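Rekotwood Packing, Line 2
Walk-through checklist, hand-sorting cell (Pillo arm), June
Filled in by the floor safety rep. Copy to shift leads and to Onuoha Integration.

1. Emergency stop within reach of every standing position
OK at the front. NOT OK at the back. The person loading crates has to take a long step and lean to hit it. I wrote this up last time and the answer was that loaders "should not need it." They are the ones standing closest to the arm.

2. Floor marking around the cell
OK. Tape is new. People still cut across the corner to get to the break room, and they will keep doing it until the shelving is moved.

3. Speed limit set and locked
OK on paper. The Folteo screen showed the limit at 90 percent of what the risk sheet allows. Anyone with the shift code can change it, and the shift code is written on the cabinet. Change the code.

4. Cables tied back and clear of the arm's travel
COMMENT. Slack loops at the wrist and again along the lower arm. I would like them in a sleeve. Loose ends of ties should be trimmed flush, they catch on gloves.

5. Work surface clear except for product
OK. Practice fruit only during setup, spaced apart, no tools or cups on the table.

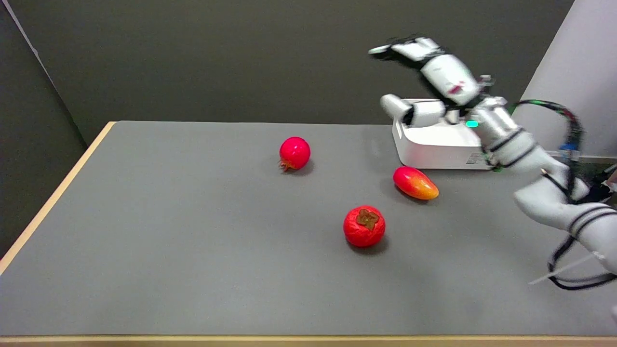

Photo: Rekotwood floor safety, setup table. OK to reprint for training.

6. Hand and fingers checked for damage, guard posted while hand is open
COMMENT. Daily check sheet has a box for this but it doesn't say what to look for. Half the boxes were ticked in the same pen stroke. Onuoha was asked for a one-page guide with drawings. Still waiting.

7. Lighting
OK. Even light from above on the table.

8. Staffing and breaks
NOT OK. The sales sheet says the cell handles up to 1587 pieces a shift. Our own log for the shift I sat through says 607. The difference was made up by two sorters at the next table, who had been told they were now "monitoring." Monitoring means watching a screen, clearing stops and sorting by hand when it falls behind. That is more work than before at the same rate, and one break got skipped. Put a third person back on that table or lower the target.

9. Training records
PARTLY. Days are signed off. Nights got a video. A video does not show you how to free a stuck hand with the power locked out.

10. Near misses reported
None on file. I don't believe it. Three people told me about one each when I asked at the time clock. Reports go to the same lead who answers for the piece count, so please put a box by the lockers as well.

Result: cell may run on days. Nights on hold until items 1, 3 and 9 are closed. Item 8 goes to the plant manager with this sheet attached.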